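Getting a sour rye starter through a cold kitchen
Posted in Bread and Baking, 9 January 2018

hollisbakes wrote:
Hi everybody, and happy new year to those I haven't caught yet! My kitchen sits on the north side of the house and it gets downright chilly in there, and my poor starter has gone flat on me. I've had it going since August and it used to climb right up the jar by lunchtime. Now it just sits and sulks. I've been feeding it the same as always (equal parts flour and water, a spoonful of the old stuff) and I'm using the Grallby dark rye, same bag as before Christmas. Do I toss it and start over, or is there hope?

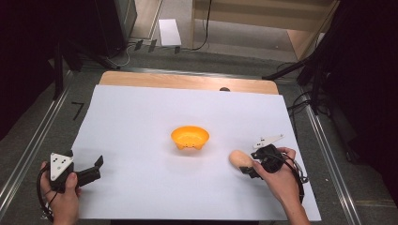 Orange bowl on the table, with the little bread roll (or potato, take your pick) beside it.

mrs_pettibone wrote:
Oh honey, don't you dare toss it! Mine slows to a crawl every single winter. Set it in the oven with only the light on, and put a sticky note on the door so your husband doesn't preheat it. Ask me how I know. Give it 4 days and then see where you are.

Grímur Ravn wrote:
I'm going to disagree a little with the oven light, with all respect to Mrs. P. Mine gets up past 80 degrees in there and the starter turned so sharp that my wife wouldn't eat the bread. I'd feed it with warm water and use a bigger spoonful of the old starter, and leave it on top of the fridge.

mrs_pettibone wrote:
Well, past 80 would be too warm for me too, but you can prop the door open with a wooden spoon! I've been doing it that way for 19 years and I like mine sharp.

doughnotdisturb wrote:
Has anyone tried the Jenolex warming mat? I got one for seedlings and it did fine under a jar with a dish towel folded between.

Grímur Ravn wrote:
A mat is all right if you check on it. I still say top of the fridge, and it's free.

hollisbakes wrote:
Thank you all so much, you've talked me down! I'm going to split it into two jars and try the fridge top with one and the oven light (door propped, note on the door) with the other. I'll come back and tell you which one smells better. Mrs. P, would you mind sharing your caraway loaf again? I wrote it on an envelope and now I can't find the envelope.

mrs_pettibone wrote:
Of course! I'll type it up after supper.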